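Oltik Obituary Text Set

Death notices and memorial pages from religious communities, transcribed as plain text, one notice per file. The set was put together for people working on family history and on name matching in church records.

Contents

1,067 notices in 2 folders. The folder "clerine" holds notices printed in community newsletters. The folder "tanguy" holds notices from parish bulletins, 280 in all. File names start with the folder name and a running number.

Fields

Each file opens with 6 header lines: name in religion, birth name, community, year of entry, place of last residence, source. A field left blank was blank in the source. The notice follows after an empty line.
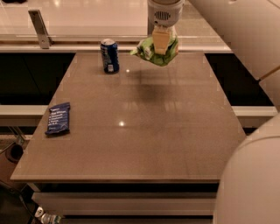 Drink can on a glossy tabletop.

Transcription

Spelling is kept as printed, including place names that have since changed. Line-end hyphens were removed. Funeral times were kept — Mass schedules were not.

Known problems

Years of entry sometimes mean first vows instead. Some sisters appear in both folders under different names, and these pairs have not been merged. Accents are missing from most of the older bulletins.

Use

Free for research and private use. Please cite as "Oltik Obituary Text Set, Truklow". Requests to remove a notice are handled on Mondays.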